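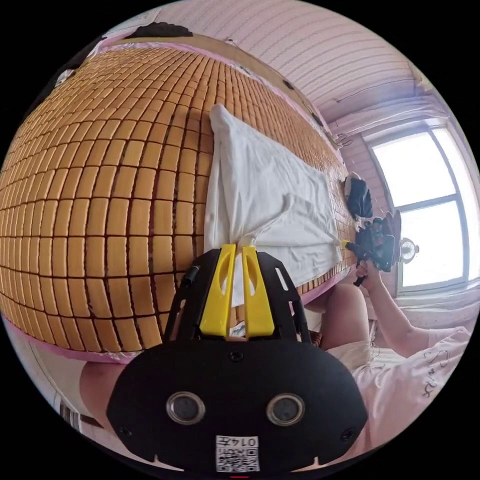
A white towel spread on the tiled mat, with the lower part drawn together into folds.

Home | Exhibitions | Collections | Gallery | Visit | Contact

Bedding and Linen in the Home: Gallery
Wed 18 December
By Ineke Boersma

The Tromcombe Household Museum opened its display on bedding and linen in October. The display occupies the two upper rooms of the Cordero building and remains on view through the spring. It is concerned with ordinary things: what people sleep on, what they dry themselves with, and how these items are folded, stored and aired. Much of the material was given by families in the town and had been in daily use until it reached us.

This page presents one photograph, together with notes on mats and towels and on the section as a whole. The notes are taken from the printed guide, which was prepared by the author and by Lorcan Keogh, keeper of textiles. The full guide runs to 114 pages and may be consulted at the front desk or bought in the museum shop.

The mat

The mat at the head of this page lies over a bed and is made of hundreds of small rectangular tiles, tan-orange in color, with thin dark seams between the rows. Pink fabric edges it. Mats made of many small pieces are used in warm weather in place of a blanket or quilt, and are laid over the ordinary bedding. In many homes they come out at the start of the hot season and are put away again in the fall.

Visitors often ask how a mat of this type is kept. The usual practice is to wipe the surface with a well-wrung cloth, working along the rows, and to let it air fully before it is stored. It should be rolled with the tiles facing out. Folding places strain on the cords or threads that hold the pieces together, and a mat that has been folded for several winters will commonly show a line of broken joins. The fabric border is generally the first part to wear. Replacement borders are a simple sewing task and several mats in the collection have had more than one.

The towel

The towel in the photograph is plain white and loosely spread, with one end bunched toward the top. A bed is a convenient place for folding: it is wide, it stands at a useful height for a person sitting or kneeling beside it, and larger pieces can be laid out in full. The firm surface of a tiled mat also allows a cloth to be smoothed flat by hand more easily than a soft quilt does.

The printed guide sets out three ways of folding a bath towel, taken from household manuals in the Bredis Library. The oldest of these directs that the towel be folded in half along its length, then in half again, and finally in thirds. The second is similar but begins with thirds, so that both long edges are hidden. The third, intended for narrow shelves, finishes with a roll. Readers who wish to compare them will find the pages reproduced in the second room, beside the linen cupboard.

About the section

Mats and towels form the smallest section of the display, with 16 objects. The wider household textile collection at Tromcombe holds more than 900 pieces, and most are kept in storage at a steady temperature. Items are changed over during the run of the display so that no piece is exposed to light for too long. The quilts now in the first room will be replaced in the new year by a group of cotton blankets.

The cupboard and shelving were built by Josari, a local joinery, to measurements taken from a house on the north side of the town. The shelves are deeper than is common today. They were intended for sheets folded once more across the width, a habit that Mr. Keogh discusses in his chapter on storage.

Offers of household linen are welcome. Donors are asked to write to the museum before bringing items in, and to include the size of each piece, its condition and anything known of its use. Marks, mends and laundry labels should be left in place. Pieces should not be washed or pressed beforehand.

Both rooms are reached by the main stairs or by the elevator next to the coat room.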